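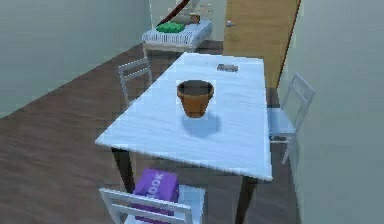

Progress report: live music season at the Rusano
For the Brzozowska Fund, covering the period up to the end of November

We are past the halfway point of the season and it has been a joy to put together. Your grant was awarded for three things: a run of low-cost concerts by bands from our own region, paid support slots for acts who have never played a room our size, and better sound on the stage. Progress on each is set out under the headings below, followed by the money and what we'd like to change for the spring.

Concerts so far

We have put on 5 headline shows since the doors opened in September. The biggest was Lurnent, who brought 332 people into the main hall and played the whole of their new record start to finish, with the string players they used in the studio. What a night! The balcony was open for the first time this year and the bar ran out of ginger beer before the encore. The quietest show was the acoustic double bill in October, which clashed with a home football game. We should have checked the schedule before we confirmed the date, and we do now.

Tickets have stayed at the lower price agreed in the grant letter. We also kept a block of free seats back for high school music students at every show. Take-up was slow to begin with, then much better once the schools could book by email and didn't have to send somebody to the box office.

Support slots

Every headline show has had a paid opener. Jillix, a three-piece who had only played house parties and one street fair, opened for Lurnent and sold every T-shirt they had brought with them. They have been asked back by another promoter, and we could not be more pleased for them.

The open call for spring openers closed with 502 submissions. We had planned for far fewer. Listening to all of them has taken up a lot of evenings – happy evenings, mostly – and it means the shortlist will go out later than the date in our original plan. Everyone who applied has been told about the delay.

Sound and stage

The new monitors are in and the bands love them. Singers can hear themselves at last, and sound checks are shorter, so doors have opened on time at 7 p.m. for the last few shows. The replacement mixing desk has not arrived. The supplier has moved the delivery twice, and we are renting a desk in the meantime. The rental comes out of the contingency line.

Budget

Spending on artist fees and publicity is on plan. Equipment is under for now, with the desk still to be paid for. Ticket income is a little ahead, nearly all of it thanks to the Lurnent show. A full statement is attached separately.

Changes we are asking for

We would like your approval for 2 changes. The first is to move part of the unspent printing money into opener fees, so that spring shows can have a second support act. Posters have cost less than expected and there is clearly no shortage of bands. The second is to hold one of the spring concerts in the afternoon, open to all ages, with a shorter set and the house lights partly up. Parents have been asking for one since the first week.

If both are fine with you, we can confirm the spring lineup as soon as the shortlist is done. You are very welcome at any of the remaining shows, and we'll hold seats at the front of the balcony if you let the box office know you're coming.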